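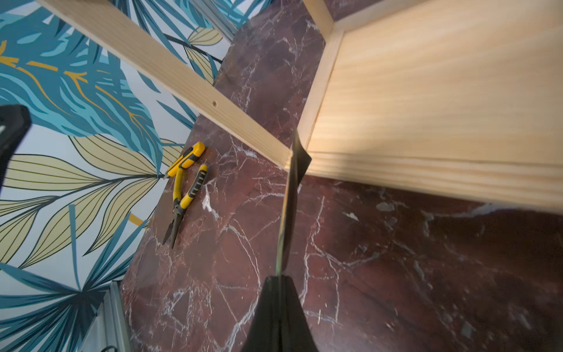
Snack listings show zero stock after the overnight sync

Status: Resolved
Product: Vidbridge stock connector
Store: Drikulent (snacks and dry goods)
Opened by: Diane Caron
Assigned to: Mervin Bélanger
Priority: Normal, raised to High by support

Original report, Diane Caron

Our store has 238 active listings. Since the connector update, part of the snack category goes to zero stock overnight. Customers see "Sold out" on items we have plenty of. The warehouse program (Flaler) still shows the right quantities when I open the item cards there.

What I have tried:

Ran a manual sync from the connector page. The quantities come back within a few minutes and stay right for the rest of the day. The next morning they are zero again.

Logged out and in again, cleared the browser cache, and checked from my phone. It shows the same thing, so I don't think it is a display problem.

Disconnected the store and connected it again. No change.

The drinks and dry goods categories are fine. It is always the snacks, and as far as I can tell always the same ones, including all of the single pouches.

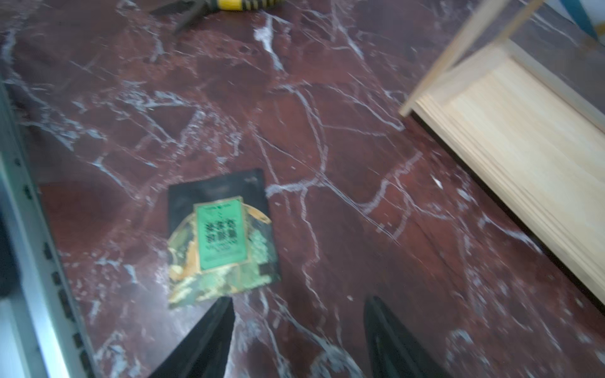 Flat single pouch, plain black at the top, camouflage-like print in greens and tan below.

I have been running the manual sync every morning before we open, but I can't do that when I'm away.

Reply, Mervin Bélanger

Thanks for the report. The manual sync working and the scheduled one failing is useful to know. Please send me the following:

1. The connector log covering one night. You will find it under Settings, then History, then Download. Choose the full log. The summary leaves out warnings.
2. The setting called "Items missing from feed." It is on the second tab of the stock rules page.
3. The time your scheduled sync starts, and the time zone shown next to it.
4. Whether anything else in Flaler runs overnight, such as backups, reports or carrier exports.

Please don't disconnect the store again for now. Reconnecting resets the history and we would lose the entries from before.

Reply, Diane Caron

Log attached. "Items missing from feed" is set to "Set stock to zero." I did not choose that, or I don't remember choosing it. The sync starts at 2:15 a.m. and the time zone is correct.

For the overnight jobs I had to ask Brayden Boychuk, who looks after our Flaler server. He says there is a backup late in the evening and a shipping export for Dervishi in the early morning. The Dervishi export was set up in June. He doesn't know exactly how long it takes to run.

Internal note, Mervin Bélanger

Log reviewed. The scheduled sync asks Flaler for items in batches of 80, so this store needs 3 batches. The first two return normally. The last one waits, then closes with "partial response, accepted." The items in it are treated as missing from the feed, and the stock rule sets them to zero.

Items are sent in order of category code. Snacks come last in this store, which explains why the same listings are hit every time.

The manual sync uses the same batch size but is run in the morning, when nothing else is reading the item table. All batches return.

Two questions remain. Why does the last batch stall, and why does the connector accept a partial response at all? The second one looks like our fault. Passing to Marloes Postma to check against the update.

Internal note, Marloes Postma

Confirmed on a test store. Before the update, a partial response ended the sync with an error and left the old quantities in place. After the update it is accepted as complete if the first batch was good. That was meant for stores that send changes only, and it should not apply to stores that send the full list. Bug entry opened and linked to this ticket.

The default for "Items missing from feed" was also changed, from "Keep last value" to "Set stock to zero." Stores that had never touched the setting were moved to the new default. The customer is right that she did not choose it.

Reply, Mervin Bélanger

We have found the main part of the problem and some of it is on our side. The update changed a default in your stock rules and also made the connector too tolerant of incomplete answers from Flaler. I am sorry about the extra work this has caused you.

Please do this today:

1. Open the stock rules page, second tab.
2. Change "Items missing from feed" to "Keep last value."
3. Save, and wait for the green bar. The page can be slow to save with a store of your size.
4. Run one manual sync so that the values being kept are the correct ones.

This stops listings from going to zero. It does not repair the stalled batch, so snack quantities may be a day old until we sort out the second part. If a snack item sells out in the warehouse overnight, the store will still offer it until you run a manual sync.

For the second part, could Brayden look at the Flaler job list and tell me when the Dervishi export starts and finishes? The job list keeps the end time of each run. 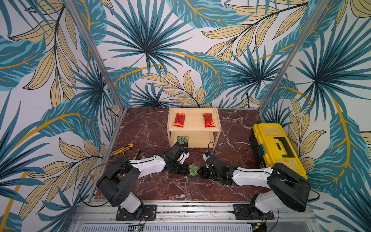

The connector gives up on a batch after 700 seconds without an answer. If the export holds the item table for longer than that, our last request will always run out of time.

Reply, Brayden Boychuk

Diane asked me to answer directly. The Dervishi export starts at 2:20 a.m. and takes about fifteen minutes. It was quick when we set it up, but it now includes weights and pack sizes for every item, and it does lock the item table while it reads.

I can move it. The carrier needs the file by 6 a.m. and does not mind when it is made. Would it be better to move the export or the sync?

Also, the setting was changed and saved this afternoon, and Diane has run the manual sync.

Reply, Mervin Bélanger

Please move the export. The sync is better left early, so that there is time to repeat it if it fails. Anything after 3:30 a.m. is fine. Check that the new time does not fall inside the backup, including its verification step, which Flaler lists as a separate job.

If the job list has a box marked "Allow reads during export," tick it. Older Flaler installations don't have it, and in that case you can skip this.

Reply, Brayden Boychuk

Export moved to 4 a.m. The backup and the verification are both long finished by then. We don't have the box.

Reply, Diane Caron

Checked this morning before doing anything else. All of the snack listings have stock. I compared the single pouches with Flaler one by one and they match, except for one that was corrected in the warehouse after the sync had run. That seems normal to me.

One more question. Two of our red snack packets show the right stock but still have the "Sold out" label in the search results. The product pages themselves are fine.

Reply, Binta Ekpo

Mervin is out today, so I am picking this up. The label in search results comes from the store's search index, and the connector doesn't write to it. The index normally refreshes when a product is saved. When stock changes from zero in a large sync, some products can be skipped.

Open each product, change nothing, and press Save. If there are many, use Products, then Tools, then Rebuild search index. The rebuild takes longer but it can be run while the store is open.

Reply, Diane Caron

Saving them worked. The label is gone on both. I will run the rebuild on Monday in case there are others I haven't noticed.

Internal note, Marloes Postma

Fix for the partial response is merged and will be in the next connector release. Full-list stores will again stop with an error and keep the old quantities. The default goes back to "Keep last value" for new stores. For existing stores we will not change the setting a second time without asking. A notice will be shown on the stock rules page.

Known problem article updated with the symptoms from this ticket: zero stock overnight, manual sync works, last category affected, "partial response, accepted" in the full log.

Closing reply, Mervin Bélanger

The scheduled sync has completed with all batches each night since the export was moved, so I am setting this to resolved. Please leave "Items missing from feed" on "Keep last value" after you install the next release. The ticket reopens if you reply to it.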